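Bench and Arm Walkaround, Second Shift
Codik, Urkthorpe site, sort and return line
Filled in by: Ornella Bassi
Walked with: Fouad Tazi, Abdelkrim El Idrissi
Day: Saturday, before the line came up

Marks: OK = fine as found. FIX = fixed on the spot. OPEN = still needs somebody.

1. Floor and walkways

1.1 Yellow walkway tape all in one piece. OK
1.2 No totes parked in front of the E-stop posts. FIX. Two totes by post 3, moved them back to the rack.
1.3 Mats flat, no curled corners. OK. The new mats are wonderful, by the way. Fouad stood on his for a full shift and came in the next day without complaining about his knees!

2. Stops and guarding

2.1 Every E-stop pressed, arm drops out, reset needs the key. OK. Did all 7.
2.2 Light curtain trips with the test rod at knee, waist and shoulder height. OK
2.3 Speed limit set to "people near" before anybody reaches in. OK, but see comment.

Comment on 2.3: The panel still shows the setting as a number. Abdelkrim knows what the number means and so do I, but the people who came over from hand sorting shouldn't have to memorize it. Teodoro is making us a label. I would love it if the screen could just say SLOW in big letters.

3. People and jobs

3.1 Everyone on the line signed off on the stop-and-clear lesson. OPEN. 14 signed, Bouchra Zerouali has the lesson Monday and stays on packing until then.
3.2 Rotation posted and followed. OK

Comment on 3.2: I want to say how well this is going. We used to sort returned toys by hand, bending into a tote and back up again for hours, and people went home with wrists they couldn't close. Now the arm does the lift and the person on the bench decides: is it clean, is it complete, does it go back on the shelf or in the bin. Bouchra caught 40 sets with missing pieces in her first week on checks. She has been here longer than any of us and she knows those kits cold, so it's great to see her using that and not just her back.

3.3 Break times kept when the arm runs ahead. FIX. The queue light was pushing people to skip the 10 o'clock one. Abdelkrim lowered the feed rate and the pressure came right off. Please leave it where he set it until we've talked as a crew.

3.4 Anyone may stop the arm for any reason, no form. OK. I asked people straight out and they all gave the right answer.

4. Gripper and wrist

4.1 Fingers close evenly, no play at the joint. OK
4.2 Screws on the mount checked by hand, paint marks lined up. OK
4.3 Cables clear of the full swing. OK, one tie replaced.
4.4 Soft items go through the plush test before the first tote. OK. The Skekis pads are much kinder to plush than the old ones. No pulled seams so far this month.
4.5 Wrist view wiped and checked on the monitor. OK, though it is still blocky on dark backgrounds. Good enough to tell a toy from the hardware.

5. Bench setup

5.1 Kitchen kit laid out with space between the big pieces. OK
5.2 Small pieces where the person on the bench can reach them. OK. Fouad likes the little fruit near the front and I've stopped arguing with him.
5.3 Overhead view checked before the arm is enabled. OK

Wrist view first, then the bench from overhead with the play kitchen out. 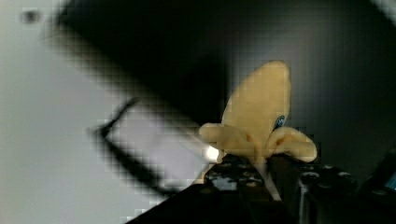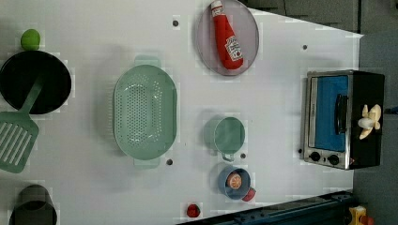 6. Still open, with names

6.1 Plain-word label for the speed panel. Teodoro Soler.
6.2 Stop-and-clear lesson for Bouchra. Me.
6.3 Spare finger pads, one set left in the drawer. Abdelkrim to order from Yazıcı.
6.4 Crew talk about feed rate. Everybody, 15 minutes at shift change, paid time. Bring your gripes and your good ideas both, the last one gave us the tote rack and I use it every single day.

Next walkaround: same list, Fouad leads, I follow with the pen.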